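# Review: Billska two-finger gripper kit, after one summer in our workshop

I bought the Billska gripper kit in spring, for the arm which we are building in the shared workshop in Ostdale. I waited with this review until August because I don't trust reviews that are written on the same day the box is opened. I am not an engineer by education. I repair office machines for my living and the arm is my evening project, so please read my opinion with this in mind.

The kit comes as a bag of parts, a servo, a small driver board and a printed manual. The manual is good up to page 6, where the drawing of the linkage is mirrored. I followed it exactly and my fingers opened when they should close. If you have the same edition, build that page in reverse. Everything after it is correct again.

Assembly took me one Saturday, with a long lunch. The screws are of decent quality and nothing was missing. You need your own hex keys and a drop of thread locker on the finger screws — the manual doesn't mention it, and without it mine came loose in the first week. The cable from the driver board is too short for any arm of normal size. I made an extension from spare wire, but a beginner may not want to crimp connectors, and for this price I would expect a longer cable in the bag. 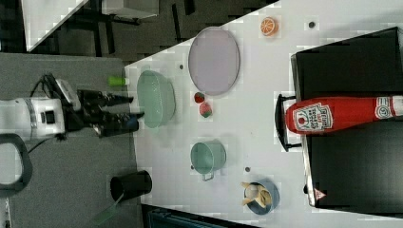 Grip force is the part I wanted to write the most about. The kit has 8 force levels, which you choose in the small setup program, and the step between the two lowest levels is too big. On level one, light things slide out when the arm turns. On level two, soft things are already pressed visibly. For our table we use toy food and kitchen things, and they show this problem very well: a translucent bowl like the pale green one wants a gentle hold on the rim, while the teal saucepan has a short handle which you can hold as strongly as you like. The banana toy in the blue bowl is my hardest test, with its peel flaps going out over the rim, so the fingers have to decide between the flap and the bowl. Now I set the force separately for each object in my script. It works, but it is slow to prepare, and a finer scale at the low end would save me all this typing.

The finger pads deserve a few words also. The original pads are smooth and too hard for my taste. I replaced them with the soft pads from Stustus, which fit after a little cutting with a sharp knife. They hold round things much better, but they collect dust, and I wipe them before each evening of work. If Billska would include a second set of soft pads, I would be happy to pay a bit more.

About life time I can say this: my log shows more than 2000 closings, and the gears make the same sound as in the beginning. There is a little play in the linkage now. You feel it if you move a finger by hand, but in the results I can't see it. The servo becomes warm after a long session and I let it rest while I have my tea.

I also tried the Phan gripper, which another member of the workshop left on the shelf for everybody to use. It is stronger and the cable is long enough, but it is heavier too, and our arm started to shake when it was stretched far out. For a strong arm I would maybe choose Phan. For a home-built one with modest motors, the lower weight of the Billska is more important than the force.

Support answered my letter about the mirrored drawing after 2 days, politely, with a corrected page as a file. I printed it and put it into our copy of the manual.

**Good:** low weight, solid screws, quiet gears, friendly support.

**Not so good:** short cable, hard pads, big step at the low force levels, the mirrored drawing.

I would buy it again for this arm. Order the soft pads together with it, and prepare the cable extension before you start — it is unpleasant to crimp when the arm is already standing on the table and the connector is behind the wrist.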